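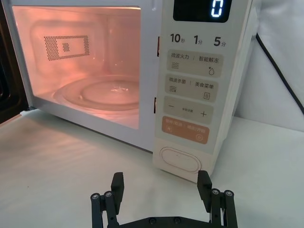

Most of the questions we get at the Strachan shared kitchen are about the microwave, so it goes first. It lives on the counter, it belongs to everyone, and it has strong opinions about glass turntables. The labels are in Chinese, and we have no plans to replace it over that. The three across the top, 10秒, 1分 and 5分, are ten seconds, one minute and five minutes, and those will get most people through lunch.

What do the other buttons say?
The beige one just under the times is microwave power on the left (wavy lines) and smart defrost on the right (water drop). Under that is microwave sterilizing on the left and the food menu on the right. Then come minus and plus, which you can work out.

Is the food menu any good?
It has ideas. Tasach, the group that cooks here in the evenings, swears by it for rice. Everyone else who has tried it went back to pressing one minute several times.

Can I use sterilize on my kitchen sponge?
Please don't. We had a sponge incident in March and the smell stayed for 9 days.

Does the glass plate come out?
Yes, lift it straight up. Wash it in the sink with ordinary dish soap and let it cool first if you've just been heating something. When it goes back, turn it a little until it settles. If it wobbles, it isn't in. If it's grinding, it really isn't in.

What about the little holes in the back wall?
That's a vent. Wipe over it with a cloth that is damp and not dripping, and don't spray cleaner at it or poke at it with a fork.

My soup exploded. Who do I tell?
Tell the cloth under the sink. Soup comes off easily while it's fresh. By the next morning it has become part of the building.

Should I leave the door open afterward?
For a few minutes, if you've steamed the place up. Then close it. The light stays on while it's open, and people walking past keep shutting it with a sigh.

Can I heat the Flimard lunch tins in it?
No. They're metal. Tip the food into a bowl — there are 12 on the shelf, or there were.

And the Elleck tubs?
The tubs are fine, the lids are not. They warp at the first opportunity and then fit nothing ever again.

How long can I use it at lunchtime?
Five minutes if there's a line. Anyone defrosting a whole chicken at noon will be remembered.

Something else is wrong with it.
Leave a note on the board by the door, or call extension 194.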